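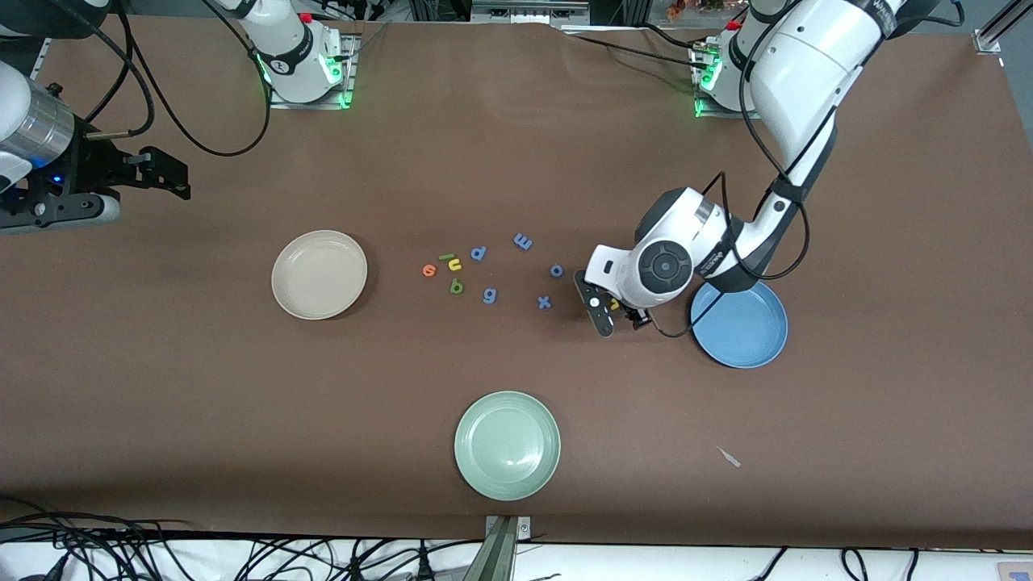 Page 209

Sorting small stuff onto plates

People ask me whether the arms can tidy up after kids yet. Sort of! Foam letters are my favorite practice job, so let's set that one up.

1. Lay the dark sheet over the table and smooth it out. A few creases are fine, big ridges will catch the fingers.

2. Put out the three plates, empty, with the letters in a loose bunch in the middle. Don't stack them - the arms still make a mess of a pile.

3. Check for green lights at both arm bases. No green, no go.

4. Start with one arm and let it pick a single letter. Yellow is a nice easy one to follow by eye.

5. Happy with that? Bring in the other arm (settings are in section 2).

Note: "left" and "right" mean the arm's own left and right, so in my picture the left arm is the one on your right. Slavica Petkov and I mixed that up for most of March.

Caution: watch the cable that hangs over the blue plate. If it snags on the rim, stop the arm before you reach in.

Would I trust it with a whole playroom? Not yet - a kid is still a lot faster.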